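I've had the Flutia travel card for 9 months now, and I still like it more than I thought I would! I signed up in December, mostly for the welcome bonus (I was eyeing a long weekend in Tiltirville), and figured I'd toss it in a drawer after that. Nope. It's the one I hand over at the grocery store.

The earning part is easy: one point per dollar on everything, double on gas and groceries, and no categories to switch on every few months. My balance sat at 3,926 points last time I looked, and that's after I cashed in 700 of them for a checked bag. The app is fine – a bit slow to open, and the rewards tab is buried under "Account" for some reason, but it works.

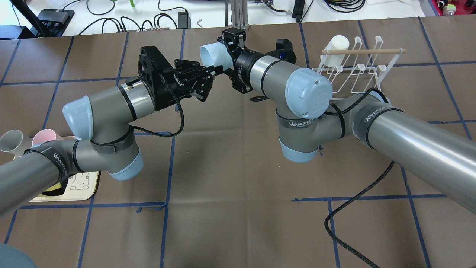 Tamsin Nakamura wrote to me that she moved over from the Pluvar card and missed the lounge passes right away, and that the Flutia phone line kept her on hold through her whole lunch break. Fair enough! I never used lounges much, so I can't say I feel the loss, but if you fly every month you might.

My own gripe is the transfer to hotel points. It took four days, and the room I wanted was gone by then, so I paid $913 for the stay out of pocket (ouch). The travel credit did come off my next statement without me having to call anyone.

Four stars from me. I'm keeping it another year, and I'll probably add my sister to the account before our next trip.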